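Speaker notes - gripper fault at the Stalldale cell
Mar 21, 2020

## Opening (keep it short)

- Say what the talk covers: one fault, one cell, and what we changed.
- The job is bench packing for Terkomum. The arm picks small parts and puts them in an open cardboard box.
- The fault: on a power dip the fingers opened by themselves. No alarm, no stop. The controller still reported "holding".

## What happened

- Run 64 of the day. The supply dipped, the Nijs controller restarted, and the fingers went to their default position, fully open.
- The arm did not restart. It carried on with its path over the bench and dropped the part short of the box.
- Nobody was hurt. The operator had a hand near the box 8 seconds earlier - say this slowly. 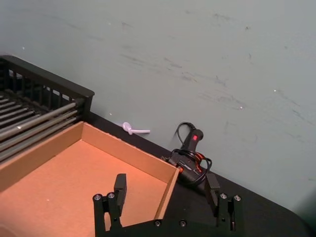

- We searched the logs and found 129 earlier restarts. In 69 of them the fingers were closed on a part at the time.
- Most of those drops had been written up as bad picks. We spent weeks adjusting grip force for a problem that was in the power supply.

## Why the stop did not trip

- The safety circuit watches the arm. It was never wired to watch the gripper.
- The "holding" signal came from the last command sent, with no check on finger position.
- The Prurko risk sheet listed a dropped part as low harm. Fair for these parts, wrong for anything heavy or sharp.
- Expect a question about the emergency stop. It worked every time we tested it, but someone has to see the fault first.

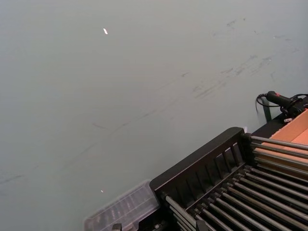

## What we changed

1. Gripper supply moved to its own backed-up feed.
2. On restart the fingers stay where they are until an operator clears them.
3. Any gripper restart now stops the arm.
4. Hands stay off the bench until the arm is parked.

Still open: the position check. Parts are due in April. Take questions before moving to the wiring slides.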